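Learning to Sleep in a Cold House

Pei-shan Wu

When I moved to Lurndale, I thought the difficult part would be the language. I had studied it for many years, but only with books, and people here speak fast and swallow the ends of their words. I was prepared for this. I was not prepared for the bedroom.

Where I grew up, the nights are warm and wet for most of the year, and a bed has one thin cover that you kick away before morning. My room in Lurndale is on the north side of an old house on Leitner Street. The landlady turns the heating down at ten in the evening, and by two o'clock I was awake, with cold feet, listening to the pipes.

In the first winter I made every mistake. I went to bed in a sweater and thick socks, and I woke up sweating and then freezing. I bought a small heater, but it dried my throat and the bill was terrible. I also drank hot tea very late, and you can guess what happened at three.
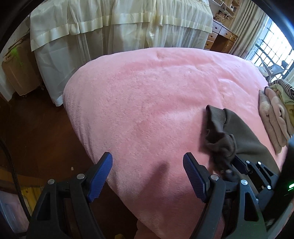
2 min read

My neighbor from downstairs, who has lived in this town for 52 years, finally explained to me how it is done. You must warm the bed and leave the air cool. She fills a hot water bottle half an hour before she goes to sleep and puts it where her feet will be. Then she moves it to the side when she lies down. She also told me to put a wool layer under the sheet, because much of the cold comes from below. I had never thought about this. I had always put more and more things on top of me.

I found a wool underblanket in the secondhand shop in Garkwood, with a small repair in one corner. A new one costs 100 dollars or more, so I was very pleased. I washed it by hand in the bathtub, and it needed two days to dry over the chairs.

For the top I have less strict rules. Something soft is good, because in the dark you notice with your hands before anything else. My mother does not agree. She says on the phone that fluffy blankets collect dust and that a serious person uses cotton. She has never slept in Lurndale.

The other thing I changed was the evening itself. I stopped reading the news in bed and I walk around 300 steps up and down the hallway before I brush my teeth. My feet become warm and I fall asleep faster.

It is July now and I should put the wool away, but last night I still wanted the hot water bottle. I filled it only halfway.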